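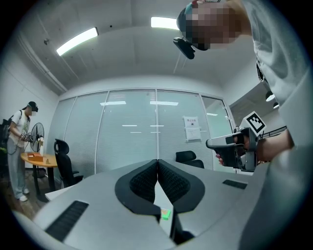
Fans, Tubes and Glass Walls: Your Shared Workroom Questions

Answered by Candela Soler. Last updated 2 Sep 2019

Do I need a pedestal fan if the building has air conditioning?

Maybe. I get this one more than any other, usually from people who have already bought the fan. A fan doesn't cool a room. It moves air over skin, and that feels cooler if you're standing in it. If your people work on their feet, a plain pedestal fan is fine. If they sit at desks with paper on them, expect complaints by lunchtime. Try one for a week before you order six.

Where should it go?

Beside the people, out of the walkway, with the cord along the wall. Sellers like to say their fan "fills the room." I have yet to stand in a room where that was true.

Is the Farker fan worth the extra money?

I don't see it. We ran one through August next to a cheap fan with no name on it, and the people in the room couldn't agree on which was better. The Farker has a remote. Ours was lost in 18 days.

Are long white desks a good idea?

They look good in the catalog and they bounce light around, which helps in a deep room. They also show every pen mark and coffee ring. The Pluter brochure calls its top "stain-proof." Ask for a sample and leave a marker line on it overnight. I did, and the line is still there.

One long desk or several small ones?

Long desks waste less floor. The trouble starts when one person leans on the end and everyone else's screen shakes. Get legs in the middle as well as at the ends, whatever the salesperson tells you about the frame.
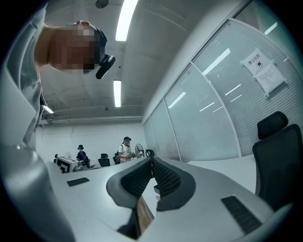 Are bare fluorescent tubes really that bad?

They're ugly, and a shiny white desk will throw the glare right back at you. I'm still not convinced you need to rip them out. Turn the desks so the tubes run alongside you, then see who still has a headache. We were quoted 3000 dollars to replace ours and spent 103 on diffuser covers.

What about an exposed concrete ceiling?

Cheap to leave alone, noisy to live with. People will sell you hanging felt panels by the dozen. Start with a rug and something soft on one wall.

Do blinds behind a glass partition give you privacy?

Some. Horizontal blinds hide what's on the desks if they're tilted the right way, and most people leave them however they found them. They do nothing for sound. If you need quiet, glass was the wrong choice to begin with.

Does a "no photography" sign on the glass do any good?

A little, if it's at eye level and has a picture as well as words. The fine print underneath doesn't get read. If photos are a serious problem for you, put it in the visitor agreement and say it out loud at the front desk.

Mesh chair or padded chair?

Mesh is cooler in summer, and that's the end of the list as far as I'm concerned. The Yang chair people claim a headrest improves posture. Lean forward to type, as most of us do, and your head never touches it. Sit in any chair for at least half an hour before paying for it. The Jateck we tested was priced at 970 dollars and I was shifting around in it after ten minutes.

Can people keep their backpacks on or near them?

Near them, yes, if there are hooks. Without hooks the bags end up on the floor behind chairs, and chair wheels love a strap. Hooks cost next to nothing and I can't explain why offices won't buy them.

Do you take money from any of the companies you mention?

No. Judging by my inbox, a couple of them would like their samples back.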